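Fusdale Robotics Workshop
@fusdaleworkshop
Maintenance notes for the two-arm table-clearing cell. This thread sets out how the cell is inspected, cleaned and returned to service. It replaces the notes posted in October. 1/8

Before any work begins, the operator parks both arms, switches off the supply and removes the key. Work on a powered arm is not permitted, including work on the cables alone. 2/8

Base fasteners are checked first. Min-kyu Ban has revised the procedure: each bolt is now tightened in a cross pattern and marked with paint pen. A broken paint line at the next inspection is to be reported before the bolt is touched. 3/8

Gripper fingers are wiped with a damp cloth and dried. Solvents are no longer approved. Fingers showing a worn edge are replaced in pairs, and the old pair goes to Lorenz Camenzind for measurement. 4/8

The left arm was out of service last month with an intermittent fault at the wrist joint. The log shows 122 dropped messages in one shift. The cause was a connector that had worked loose under cable tension. The connector was replaced and the cable given more slack. 5/8

After any finger change, both arms must be zeroed again. The Rivudance control software will accept the old values without a warning, so the technician enters the new ones by hand and a second person reads them back. Please record both sets of initials. 6/8

The right arm has completed 955 cycles following its last joint service. No faults have been logged in that period. Its next service remains on the normal schedule. Questions about parts on order from Haslinger should be sent to Notburga Stöckli. 7/8

Cable routing remains the item most often marked down at inspection. Each gripper cable must have enough slack for the full reach of the arm and must stay clear of the dishes. The left gripper's cable loops out across the table before dropping toward the near edge, and technicians should follow that loop by hand, with the power off, to check for kinks. Crumbs on the tabletop around the round serving tray are to be brushed away before the arms are zeroed. Completed checklists go to Urs Zürcher. 8/8
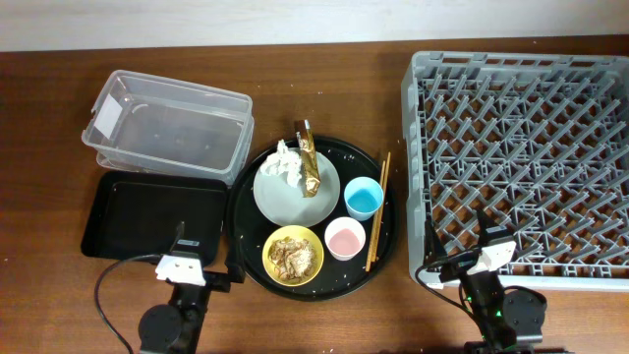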